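118 pages and I still can't tell if we passed

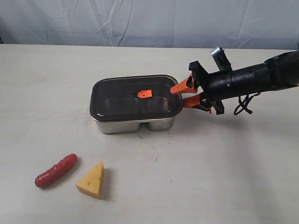

The new handling guide from Gesavance landed in June and I finally read the whole thing. 118 pages. Seven of them are about what the arm should do with a lid, and I've now read those seven twice, with a pencil.

My complaint is with the word "secure." The guide says a grasp must be secure before any lift. Fine. Secure by whose measure? Kemier's checklist at least gives you a pull test. Gesavance gives you a paragraph and a flow chart that loops back on itself.

At Gristmont we've been told to follow both, so every trial gets two sign-offs on two forms, and the forms disagree about when a trial begins. One starts the clock at first contact. The other starts it when the arm leaves home position. Try comparing those numbers later.

I do like the rule about clearing cables away from the fingers, and I'd keep it. Same for logging failed grasps, which Pramanik left out of its own rules entirely. But "certified to good practice" is already showing up in sales decks, and I'd want to see one failure log before I believed any of them.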